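I've had the Malaver desktop arm kit on my bench for five weekends now and I still go out to the garage before breakfast to play with it. It's that kind of kit!

Mine came from Fliment in a box I could carry under one arm. Assembly took me most of a Saturday, mainly because I put the shoulder joint on backward and had to undo the whole thing (the manual shows it from the far side, so check twice). After that it went together beautifully. The screws all fit, the cables are labeled at both ends, and there was even a spare bag of the tiny ones I always drop.

The part I didn't expect to love is the simulator. You lay out your bench in software, try a move there, and send it to the real arm once you're happy. I've been building a little sorting station, with a rack, a ball tray and whatever else I feel like throwing in the way, and I must have run it 110 times on screen before I let the motors do it for real. 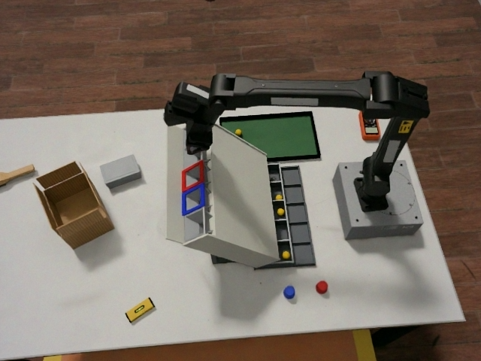

Placing objects is drag and drop, and you can turn them any way you like, so you quickly learn which grips are a bad idea. Tall things are the hard ones. The arm can reach the top of a rack easily enough, but pull a bit sideways and over it goes. I was so glad to find that out on the laptop first.

Reach is great for the size. Weidemann's kit, which I borrowed last year, felt cramped by comparison. The gripper is the weak spot: the stock fingers are slick, and I ended up gluing on strips cut from an old bike tube. The fan in the power supply also whines, enough that I wear headphones in the evening.

I paid $368, plus another $219 for the better gripper motor, and I'd buy the arm again tomorrow. The motor upgrade I'd skip until you know you need it.

Comments

Kerttu Eskola
Does the simulator run on an older laptop? We have a Hetetti arm at our shared shop and theirs crawls on mine.

Friederike Gerlach
Mine's pretty old and it's fine with shadows turned off. Bike tube is a great tip, doing that tonight!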